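About Stindow

November – by Svenja Fankhauser

Stindow is a wallpaper shop. We sell wallpaper, the paste that goes behind it, and now and then a bit of marriage counseling, which is free and worth every cent. The shop started with 2 of us and a van full of rolls from a hotel supplier in Pliltusley that had closed its doors. Most of those rolls were brown. We sold them anyway, and we are still sorry.

Today we keep 50 patterns on the wall and a good many more in the back, where the light is bad and the stripes look straighter than they are.

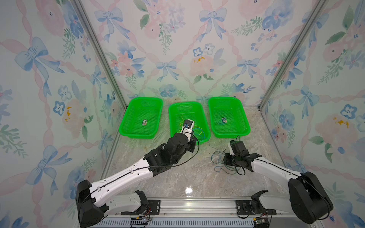 Our customers come in two kinds. There are people who want plain cream, and there are people who have lived with plain cream for ten years and can't take another day of it. For the second group we have florals, and we don't hold back – blue bows, pink roses, ribbon lattice, the lot. Put it on three walls and your mother-in-law will have an opinion by lunch.

We cut samples for free, up to a point. A man named Navaratnam passed that point in his first month and papered a closet with them. It looks pretty good. He works here now.

We don't hang paper ourselves, but we can give you the number of someone who does and who usually calls back. The shop is open until 6, or later if you're stuck between two greens.

14 shares | 3 comments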